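Why I stopped owning a car and started paying Plurkora

I sold the hatchback in April and I keep getting asked how it's going, so I'm writing it all down once and then you can stop texting me (you know who you are, Kiran!).

Plurkora is the car club that covers Feltelby and most of Fakcombe. You pay 30 a month whether you drive or not, plus the hours you use. My old car was costing me 225 a month before gas, and it mostly sat there collecting leaves. 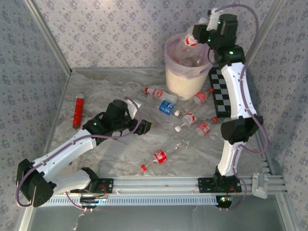

What I like

The nearest pickup spot is 700 feet from my door, and the cars are electric and nearly always charged. I also love that somebody else worries about tires. I used it 21 times over the summer, mostly early in the morning for the hardware store run.

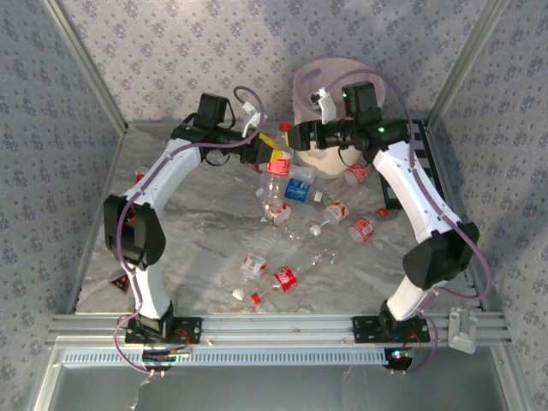

Saturated weekends are the weak spot, though. If you haven't booked ahead you can forget it, and the phone line is hopeless. I'd gladly pay a bit more if they'd put two extra cars by the station.

What bugs me about the pricing

Leopoldo Villalobos gave a talk at the library on how these clubs make money, and he thinks the flat fee keeps the whole thing alive and the hourly rate barely covers the charging.
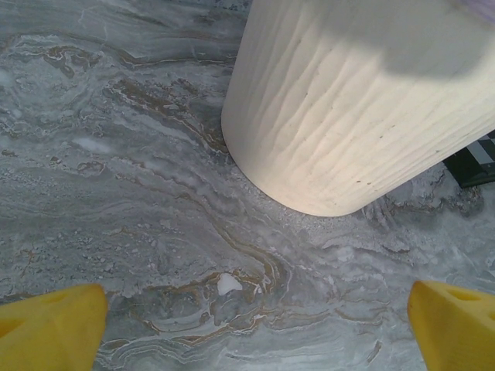 I buy that, but then give me something for the months I don't drive! Roll the hours over, or let me lend them to a neighbor. I've written to them twice and I'm still waiting to hear back.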